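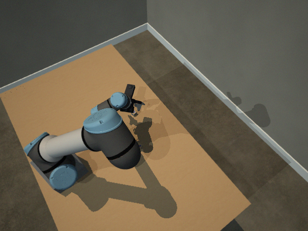

Nov 25, 2023

OK, writing this down while I'm still annoyed, because if I wait until after the break I'll remember it as "the elbow thing" and that won't help anyone.

Short version: the arm in the Edanora sim drove its elbow down toward the tabletop and kept going, and the collision check said everything was fine. It said everything was fine all night. I had queued 2,000 reach episodes before I went home, came in with my coffee, opened the log and saw zero contacts reported. Zero! On a table task! That should have made me suspicious right away, and instead I was pleased with myself for a good ten minutes.

What tipped me off was the torque plot for the elbow joint. Every so often it jumps to the limit, sits there flat, and drops back. A free-moving arm doesn't do that. So I replayed one of the bad episodes with the collision shapes drawn on top of the visual ones, and there it was: the capsule for the elbow housing was way too small. The visual mesh was the full chunky elbow, the capsule was basically a pencil running through the middle of it. Planner sees pencil, planner thinks it has loads of room, planner swings the elbow low to get the gripper where it wants it.

The physics side was using a different shape (the convex hull, which is the right size), so the simulator was pushing back the whole time. Planner and physics were arguing and neither one told me.

How it happened, as far as I can piece together: when we moved from the old Plakano export to the new one back in May, the capsule radii came over in the wrong units for the elbow and one wrist link. The other links had been typed in by hand, so they were fine. I did the typing, and I clearly got bored and stopped before I was done. My fault, no mystery there.

Things I tried first that did NOT help, so you don't have to:
- turning the contact margin up. Hides it on the easy poses, still bad on the low ones.
- shrinking the timestep. Slower, same result.
- swapping the table for a plain box. I was sure it was the table. It was not the table.

Fix: capsule radii corrected in the arm file, and the planner now reads its shapes from the same file as the physics, so they can't drift apart again (well, they can, but somebody would have to work at it). Re-ran 15 of the worst episodes. In 12 of them the planner now finds a higher elbow path and the torque plot looks boring, hooray. The last few fail with "no path found," and I'd much rather have that than a quiet lie. I think those targets are just too close to the base, but I haven't checked.

Now the part that bugs me. The real arm over in the Bolger bay loads its planning shapes from the same old file. We've been running it at low speed with the protective stop on, and we've mostly kept the elbow high, so nothing has been hit that I know of. But the planner's idea of clearance over there is wrong by up to 4 centimeters, and that's plenty to pinch a hand between elbow and table. I've put the tag on the enable switch. Please leave it there until the new file is loaded and somebody has stepped through the low poses by hand in reduced mode. I don't care if the Ovville demo slips.

Still to do:
- add a startup check comparing planner shapes to physics shapes, refuse to run if they differ
- make the log complain when any joint sits at its torque limit
- delete last night's episodes. All of them, please don't train on the "good" ones
- look at the wrist link again, I fixed the number but haven't replayed anything that would show it
- figure out why the replay viewer forgets my overlay setting every single time I close it

Fixed arm file is in the shared folder, old one is renamed with "bad" on the end.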